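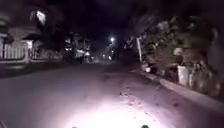 Night runs: can I trust a curb-following result from so few passes?

Posted in Mobile robots / Outdoor navigation, Oct 14, 2021

trackpin_r
Trying to redo the Noiphan night navigation result on our own ground robot. Their claim – policy trained on day drives only, then run at night with just the forward light, holds its line on 95 percent of segments. We did 6 passes of one residential street in Fosville. Straight asphalt, raised curb on the right, trees over it. 4 clean. On the other 2 it slid left well before it needed to, both times next to leaves and twigs lying on the right half of the road. Nothing there big enough to matter to the wheels.

So is it reading the leaves as curb? Or is it the light? Bottom middle of the view is blown out pretty bad and everything past the patch is mush. Exposure is on auto. Same street in May in daylight, no drift at all, but I didn't write down whether there were leaves. Writeup due soon, don't have many nights left.

Neseo_lab_bench
Could be either, and your runs can't tell them apart. You changed light and leaves at the same time (May vs now). What I'd do:

Lock the exposure first. Auto will chase the bright patch and crush the rest, then shift when the robot pitches a little. Set it so the asphalt right in front of the bumper keeps some texture.

Then same street, same night, leaves left alone, then swept, then left alone on another stretch. Alternate them, dont do all the swept ones last or battery and traffic get mixed in. Log lateral offset from the curb the whole way instead of clean / not clean. You get a lot more out of a few passes like that.

Also check how they define a segment. If it's short, one long street is a lot of segments and 95 means something very different from your 4 out of 6. I wouldn't put the two numbers in the same table.

olddrum
had this with the Arnine base. tilt the lamp down a bit, fixed it for us. didnt test why

curbside_kt
Lamp tilt helps the glare but it makes the patch shorter, so the policy sees the curb later. Fine if you're slow. Write the angle down whatever you pick, we lost a week of runs becuase someone bumped ours and there was no number to go back to.

On the leaves – mask that area in the saved frames and rerun the policy offline. If the steering output goes back to straight you have your answer and no extra night out. Won't catch closed loop effects, still worth an hour.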